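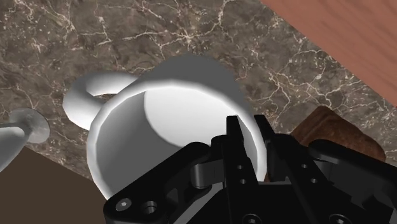
Page last changed: September, by V. Meireles

Teaching a simulated arm to pick up a mug by remote control
Project report, robot learning course, group 9
Valquíria Meireles, Recep Saraç, Alina Lungu
Supervisor: Mwajuma Rweyemamu

1. What we wanted to do

Our group had to choose one household task and teach it to a robot arm in simulation, using only demonstrations given by a person. We chose the mug. The arm must take it by the wall, with one finger inside the opening and one finger outside, lift it and put it down on the other side of the counter.

In the first proposal we wrote that the arm would take the mug by the handle. Mwajuma advised us against this, because the group of last year had spent most of the semester on it. The handle in our mug model is made of slightly angular polygons, and the contact calculation did not like it. The wall grasp is also the one that is easier to show by remote control, so we changed the proposal in the second week.

2. The setup

The simulator is Gredton, which the department already uses in the introduction course. The kitchen comes from a collection of rooms that Taner Öztürkmen prepared for his thesis and kindly let us use. We kept the marble counter and the other things on it as they were, including the wooden block near the mug. Recep wanted to remove the block. Alina and I wanted to keep it, so that the finger on the outside has a real limit to how far it can go. It stayed.

For the remote control we used two devices. The first was a Tririk hand controller, which has six directions of movement and one trigger for the gripper. The second was the keyboard, which we had only as a backup, but Recep became so good with it that part of the data comes from there. The simulator sends the view of the wrist camera and a second view from the side to the screen of the operator. All commands are saved together with both views.

3. Giving the demonstrations

We recorded 613 demonstrations. After checking, we kept 353. This was a disappointment for us, and I want to explain where the others went.

Many were thrown away because the operator stopped in the middle to think. When a person watches the screen and waits, the arm also waits, and a policy that learns from this will learn to wait too. In our first trained policy the arm came to a place above the rim and simply stayed there until the time was over. We looked for an error in the code for two days. Then Alina played back the demonstrations at double speed and we saw that all three of us made a pause exactly there, to judge the depth.

The depth is the hard part. From the wrist camera the fingers cover a piece of the rim at the moment when one most needs to see it, and the white inside of the mug gives few edges to look at. The side view helps, but then the operator must move the eyes between two pictures. We agreed on a rule: first align with the side view, then go down using the wrist view only, and do not stop. If the alignment was bad, we gave up the attempt and started again.

Other demonstrations were removed because the mug was turned so that the outside finger came down on the block. A few were lost on a Saturday when the disk of the lab computer was full and the recording program gave no warning.

4. Training and results

The policy was trained with the Fusari library, with the standard settings except for a shorter action window. We tested with 90 trials, each with a new position and angle of the mug. Without the cleaned data the policy almost never closed the gripper at the right moment. With the cleaned data it lifted the mug in most trials, and the table with all the values is in the appendix.

The failures are nearly all of one kind. The inside finger touches the top of the rim, the mug tips, and the policy continues as if the grasp was good. We had no demonstrations of recovery from this situation, as we had deleted them as "bad" – this was our decision and I think now it was wrong.

5. What we would change

We would keep the demonstrations in which the operator makes an error and repairs it. We would also let each person practice for one full hour before recording. The early files of all three operators are clearly worse than the late ones.

Recep would like to repeat the test on the real arm in the Akgül room, but the gripper there has wider fingers and they may not fit between the block and the mug. This is left for the next group. The recordings are on the course drive – please ask Alina for access.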